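In praise of the plain cream microwave

By Xiaoyan Liao
29 Nov 2021
59 shares | 2 comments

For years I treated the microwave the way I treat the drawer with the batteries in it. It was there, it did its job, and I never gave it a kind word. Then we moved into a flat where the kitchen is one bench, one sink and a two-ring hob that trips the power if you run both rings at once, and the microwave became the most important thing we own.

I want to talk about how good these things are! I mean the ordinary ones, the ones that sit on a bench and hum. I have spent most of this year cooking in them, first because I had to and then because I couldn't stop, and I've come out the other side a complete convert.

It began with eggs. My neighbour across the hall makes a steamed egg custard in a rice bowl, with a splash of stock and a lid made from an upturned saucer, and she cooks it at half power while she sets the table. I had always made mine on the stove with a steamer and a tea towel and a fair amount of hovering. Hers was silkier. I went home and ruined four in a row at full power (rubber, rubber, volcano, rubber), and on the fifth I finally turned the power down and got something that trembled when I carried it.

Half power is the whole secret, really. Most of us buy an oven with a full range of settings and then use it flat out for everything from porridge to butter. Turn it down and give it longer and the food has time to even out between bursts. Fish stays moist. Chocolate melts without going grainy. Leftover rice, with a spoonful of water and a cover, comes back to life.

Once I was hooked I started looking at the machines themselves, and I found I had favourites. I don't much care for the ones dressed up like stereo equipment. Give me a cream body, soft corners and a panel I can work with wet hands and no glasses. 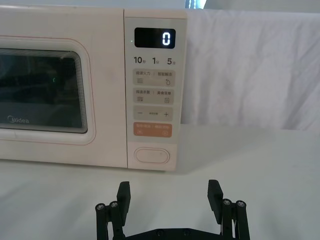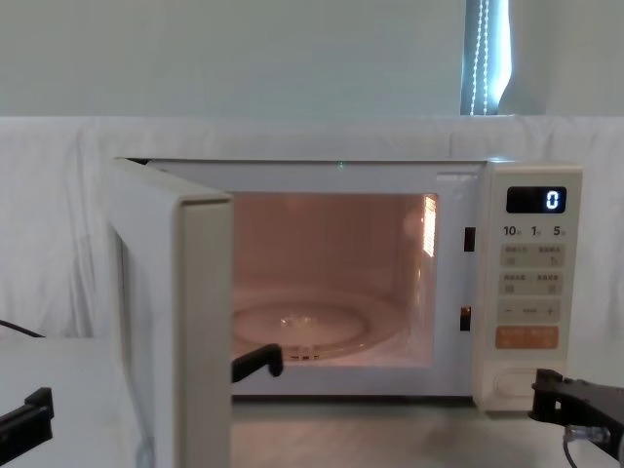 My own test of a microwave is how quickly I can get it going when I'm carrying something in the other hand. Some of the fancier models want you to pick a category, then a weight, then confirm. I'd much sooner have the quick times printed in a row under the display, ten seconds, one minute, five minutes, and be able to add them up as I go. Ten seconds is for honey that has gone stiff in the jar. One minute is a mug of milk. Five is a bowl of pumpkin soup from the fridge, stirred halfway. I reckon those three cover most of what happens in my kitchen between breakfast and bed, and I'd happily live with an oven that offered little else.

The other thing I've grown fond of is the glass plate. Ours came out for a proper wash in June, after an incident with a baked potato I had forgotten to prick, and I was amazed at how much better everything ran afterwards. A dab of old jam on the roller ring had been making the whole plate lurch at the same spot on every turn. I'd been listening to that clunk for months and had decided it was the motor. Five minutes with warm soapy water and it was gone.

So now I do it properly. Plate out, ring out, both into the sink. A bowl of water with half a lemon goes in on high until the window steams up (I stand the bowl on a spare dinner plate while the glass one is drying), and then I leave the door shut for a bit so the steam can work. After that a cloth will lift nearly anything. Don't go at the walls with a scourer, however tempting it is. Wipe the door edge too, where crumbs gather and get squashed.

I asked readers of my newsletter to send in the dishes they make, and 55 of you wrote back, which thrilled me. There was a chocolate pudding in a teacup. There was a whole head of cauliflower with miso butter. There were a great many potatoes. One reader sent a photocopied booklet from a brand called Zandel, long out of print as far as I can tell, with a recipe for lemon curd that I have now made more than 2 dozen times. You whisk eggs, sugar, juice and butter in a glass jug, cook it at half power in one-minute goes, and whisk hard between each. It takes less time than finding the double boiler.

I tried it in three ovens for fairness: ours, my sister's Trekon and a hulking Zillden at the community hall. The Zillden is much stronger, and the curd was done a whole minute sooner, so watch the jug and not the clock. Stop when it coats the back of a spoon. It will keep thickening as it cools, so be brave and stop a touch early.

My sister, who owns a very good oven and every pan there is, rang that evening to ask for the quantities. Three eggs, three lemons, a cup of sugar and 100 grams of butter. She's doing a double batch for Christmas, and I've told her to use a bigger jug.

1,759 views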